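Fluvthorpe to cut opening round to two heats after tire allocation change

The opening round of the Gurura Touring Series at Fluvthorpe will run to a shortened format, with two heats replacing the planned three and a revised tire allocation for every entry. The change was confirmed in a bulletin sent to teams on Friday and applies to the January round only.

Under the new schedule each car will receive 5 sets of slick tires for the event, down from seven. Two of those sets must be returned to the tire supplier before qualifying. The remaining three cover qualifying, both heats and the warm-up on race morning. Wet tires are not affected, and their use remains at the discretion of the race director.

Plendell, which builds the control tire for the series, told teams that the reduced number reflects the stock available in the harder of its two compounds. The softer compound will not be brought to Fluvthorpe. In testing at the same circuit it lost its shoulder tread on the loaded side within a single fuel stint, mainly through the long right-hander behind the paddock, and the supplier asked for it to be withdrawn on safety grounds.

Heat length has been raised to compensate for the missing race. Both heats will now run for 200 kilometers, with one mandatory stop in each. The pit window opens at the end of lap 12 and closes eight laps before the scheduled finish. Cars that have not completed their stop when the window closes will be given a drive-through penalty, or the equivalent time if it cannot be served before the flag.

Minimum pit time stays at the figure used last season. It is measured between the two pit lane loops, so a slow entry counts toward the total. Several teams had asked for the clock to start at the box, and the request was turned down.
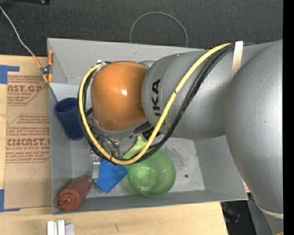
Tamayo keeps two-car entry

Tamayo confirmed that it will start the season with both cars. The team had held back its second entry until the new gearbox housing passed a bench run of 3,000 gear changes at full load. The housing replaces a part that cracked near the rear mounting ear in the last two rounds of the previous season, costing the team one finish and one grid position.

Brayan Huamán stays in the lead car for a third year. He completed two days of running at Fluvthorpe with the revised gearbox and reported no change in shift quality.

"The ratios are the same, so there is nothing new to learn in the braking zones," Huamán said. "The difference is weight at the back. The car is a little slower to rotate in the second chicane and we have taken some rear bar out to get that back. On a full tank I would like to take out more, but then it moves too much at the end of the stint."

He expects tire life to decide the order in the second heat. With three sets left after the return, most teams will have to choose between a fresh set for qualifying and a fresh set for the final stint.

"If you use one in qualifying and one at each stop, you start both races on something used," he said. "That is fine when it is cool. It is January, so I think it will be cool. If the track temperature goes up, the front left is finished before the window opens."

The driver of the second car will be named before scrutineering.

Engine and ballast figures

The base minimum weight has not been changed. Success ballast carried over from last season has been cleared for all entries and will be applied again from the second round, based on combined heat results. As there will be only two heats at Fluvthorpe, the points used in the ballast table will be multiplied by 1.5 so that the totals match those of a normal weekend. Championship points are not multiplied.

Engines remain sealed for 2,000 kilometers, counting all official sessions and any test held on a series circuit. A seal broken before that distance carries a five-place grid drop at the next heat. Teams that ran at the Fluvthorpe test will have that distance recorded against their current engine, including installation laps.

Boost limits are unchanged apart from one correction. The table issued with the preseason regulations gave the wrong value for the upper engine speed band, and a replacement sheet is attached to the bulletin. Loggers will be read after qualifying and after each heat. The tolerance for sensor drift is the same as last year, and a reading above it in two consecutive samples will be reported to the stewards.

Track and timing changes

The circuit has resurfaced the braking area for turn one and the pit exit. The new asphalt is darker and has a smaller stone size than the old surface, and drivers at the test described a clear step in grip where the two meet. The join has been ground flat. The pit exit line has been moved further along the straight, and crossing it with any part of the tire will be treated as an offense in all sessions.

Track limits at the last corner will be judged on the white line – the curb is no longer counted as part of the track. Three deletions in qualifying will cost a driver the best remaining lap. In the heats the fourth breach brings a time penalty of five seconds.

Qualifying is a single session for all cars and sets the grid for the first heat. The grid for the second heat follows the finishing order of the first, with the top six reversed. Cars that do not finish the first heat will start from the back in order of laps completed.

Teams have until the close of scrutineering to nominate the two sets for return. Barcodes cannot be changed after that point.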